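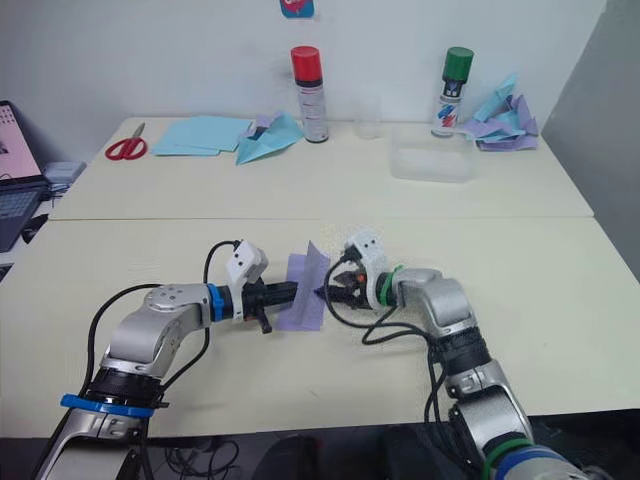 Buscar en el boletín Buscar

Papel, paciencia y teleoperación

Llevo todo septiembre doblando papel y todavía no me he cansado, que conste. Bueno, doblando papel a distancia, con dos brazos que no son los míos y que al principio me obedecían más o menos como obedece un gato. Muchos me habéis escrito preguntando en qué andamos metidos en Hirka desde el último boletín, así que os lo cuento con calma (y con café, que esto va para largo).

La idea es enseñar a los dos brazos a hacer un avión de papel. Cada demostración es una persona guiando los brazos en directo: coges la hoja con uno, la acercas al otro, la sujetas, doblas, marcas el pliegue. Todo lo que haces se graba, lo que ven las cámaras de las muñecas y las posiciones de cada articulación, y con eso se entrena luego el modelo. Khang Lò, que lleva la parte de entrenamiento, quiere 3,000 demostraciones buenas antes de ponerse en serio. ¡Buenas! Las que se tiran no cuentan, y yo al principio tiraba muchísimas.

Lo más difícil para mí está siendo el momento en que la hoja queda de pie entre las dos pinzas. Una la tiene cogida y la otra llega casi a tocarla, y ahí te juegas el avión entero. Si cierras con prisa, arrugas el borde. Si te lo piensas demasiado, el papel se vence y hay que volver a empezar. Con las manos de verdad ni lo notas, porque los dedos te van diciendo cuánto aprietas. Con los mandos no sientes nada y acabas mirando cómo se curva el papel para adivinar la fuerza - es como aprender a coser con guantes de cocina.

Khang me dio un consejo que me cambió las sesiones: no corregir a escondidas. Yo, cuando me quedaba torcido el agarre, hacía unos movimientos rarísimos para arreglarlo deprisa, como quien disimula un tropezón por la calle. Él prefiere que abra la pinza, me aparte un poco y vuelva a coger despacio. Así el robot ve una recuperación limpia y puede aprenderla. Desde entonces guardo también esas tomas, con su etiqueta aparte, y voy bastante más tranquila.

También hemos cambiado de papel. Ahora usamos azul claro y lila, que sobre la mesa crema se distinguen muy bien. Con el blanco que probamos primero las cámaras perdían el borde de la hoja cada dos por tres y yo perdía los nervios. El montón de papeles arrugados del rincón es mi currículum, podéis reíros. A su favor diré que los aviones azules ya empiezan a parecer aviones.

De números vamos así: llevamos unas 200 demostraciones válidas, en tandas de 20 con descanso entre medias, porque a partir de ahí se me cansan las muñecas y se nota en los pliegues. Sí, falta un mundo para llegar a donde quiere Khang. Por eso buscamos gente que quiera venir a probar los mandos alguna tarde. No hace falta saber nada de robótica, y de papiroflexia tampoco, aunque si sabes hacer una grulla te voy a pedir que me la enseñes.

Los registros los ordenamos con Trultine, que por fin nos deja repasar las dos cámaras de muñeca a la vez y cortar los trozos en los que me quedo parada pensando. Antes lo hacía a mano y era un suplicio.

Si te animas, contesta a este mismo correo y te paso los huecos libres. Se empieza a las 3 de la tarde y traemos galletas. En el próximo boletín os cuento cómo va el pliegue de las alas, que de momento me salen siempre una más gorda que la otra.

Compartido 20 veces · 3 comentarios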